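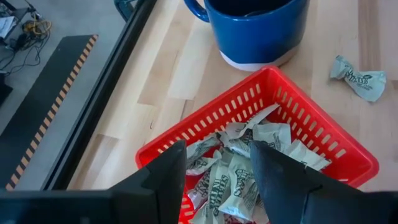 Selon Bernice Ofori, trente jours de rétention suffisent pour les sauvegardes d'un serveur personnel. Je garde 183 jours, pour une raison simple : une corruption silencieuse se découvre tard. En octobre, j'ai restauré un index de courrier abîmé depuis 9 semaines.
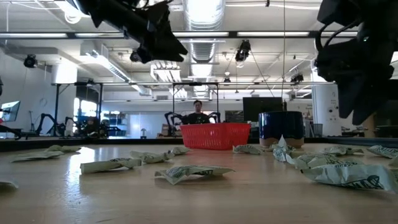

Le surcoût reste faible grâce à la déduplication par blocs. Le dépôt, hébergé sur Arthur, contient 3000 instantanés. Prochaine étape : automatiser la vérification des sommes de contrôle.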